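From: Hanne Laxdal
To: swatch-list
Subject: Re: [swatch] Peixoto cream blush, is it worth the postage?

On an evening in February, Isine wrote:
> I've been eyeing the Peixoto cream blush in Mernwood but shipping
> to me costs nearly as much as the blush. Does it last? And does it
> go on over powder or do I have to rethink my entire face?

Isine, you have to rethink your entire face. Sorry. Over powder it grabs in patches, and I went to work looking like I'd been lightly slapped by someone with small hands. On bare skin or over a thin moisturizer it's lovely. Mernwood is a brownish rose, much quieter than the pan suggests, and I got a full workday out of it with one touch-up after lunch.

The postage is a racket. I paid it once, then found that Manside carries four of the shades and ships free over 41 dollars, so naturally I spent 56 to save nine. My order number ended in 794 and so did my patience, as it took three weeks.

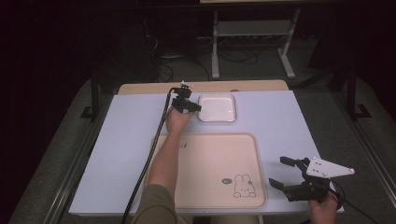
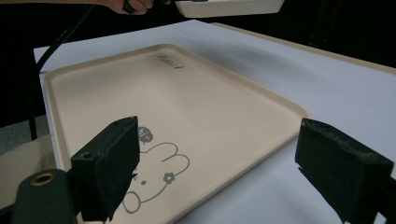 The peach-beige tray, both pictures.

As for how long a pan lasts, I wear mine most days and I've barely dented the logo. If you only use it on weekends you could leave it to somebody in your will. It does pick up lint like a black sweater, so keep the lid on.

> Also is anyone doing the group order again?

I'll do it if we get to 250 dollars between us, which last time took one afternoon and two people who claimed they were "just looking." Send me shades off-list, please. Full names of shades, too. "The pinky one" describes most of the line.

Hanne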